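From: Ngọc Phí
To: wrist-view list
Date: Feb 7, 2018
Subject: Re: masking the fingers before the slip predictor

Hi Châu, hi everyone,

Châu Lã wrote:
> I read your October write-up with interest but I'm stuck on one step. You
> say you mask the gripper out of every wrist image before it goes into the
> slip predictor. Doesn't that throw away the bit that matters most? If the
> fingers are spreading or twisting, surely you want the network to see it.
> Also, did you try it on anything shiny? Our Bovano runs fall apart on
> cutlery and I'd love to know whether yours do too.
>
> Châu

Good questions, both of them, and sorry for the slow answer (we've been rebuilding the training set and I've hardly looked at my mail).

First the masking. I wrote that section badly. We don't black out the fingers altogether. What we do is split each image into two streams, one with the gripper and whatever it's holding, the other with everything behind. The background stream only has to estimate how the camera is moving, and the finger stream only has to say whether the thing in the grip is shifting. When we fed in the whole picture at once, the network got lazy and learnt that a moving floor means a slipping object, so it would scream "slip!" every time the arm took off in a hurry.

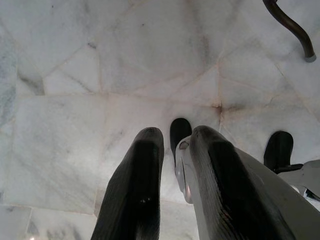 The background stream was the part I expected to be easy, and it ate most of my spring. Big pale surfaces with hardly any texture gave us rubbish motion estimates on the Cerness rig, and I'd more or less decided we'd need to lay mats down everywhere. Then Dương's group suggested weighting the long edges over the fine speckle, and it came good very quickly. Irregular stone paving is lovely for this, as it happens – all those seams running off at different angles give the estimator something to grab, and even the rusty stain where a few of them meet makes a decent landmark. Two identical square tiles, on the other hand, will still fool it if the arm moves by exactly one tile. If anybody has a neat fix for that I'm all ears.

The finger stream is a smaller network, and we trained it on 231 grasps, which I know is not a lot. We held back 20 of those for testing and it called the slip correctly on all but two. Before the split it was missing 8 of the same 20, so I'm pretty chuffed, but please don't quote me on it until we've run the bigger set! The held-back grasps were picked at random and a fair few are easy ones.

Now, cutlery. Yes, ours fell apart too, for a good while. The trouble is that a highlight sliding along metal looks an awful lot like the metal itself sliding. Tines are the worst for it, with a bright streak on every one of them, and if you grip at the neck just under the head there's almost nothing of the handle left for the camera to check against. 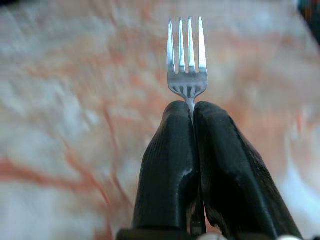 What helped most was giving the finger stream the estimated camera motion as an extra input. It can then work out roughly how far a reflection ought to travel for a given wrist movement and ignore that much. We also stopped throwing out images with a smeared background. I used to filter those as bad data, but if the held object is still reasonably sharp while the bench behind it is a blur, that's a strong hint that the object is riding along with the camera, and the network does seem to pick up on it. Taking the blur filter out cost me one line of code and did more good than a fortnight of fiddling with the learning rate.

So my guess with your Bovano runs would be to check your filtering before you touch anything else. If you're dropping blurred images automatically you may be losing your best examples of a solid grip.

I haven't tried glass. Zelorholm asked about wet plates and I haven't tried those either, though I'd like to have a go once the new set is labelled. Happy to send the mask generator to whoever wants it – it's a bit of a dog's breakfast and the comments are half in Vietnamese, but it runs.

Châu, which lens have you got on the wrist at the moment? If it's the wide one, the weighting will need changing near the corners.

Cheers,
Ngọc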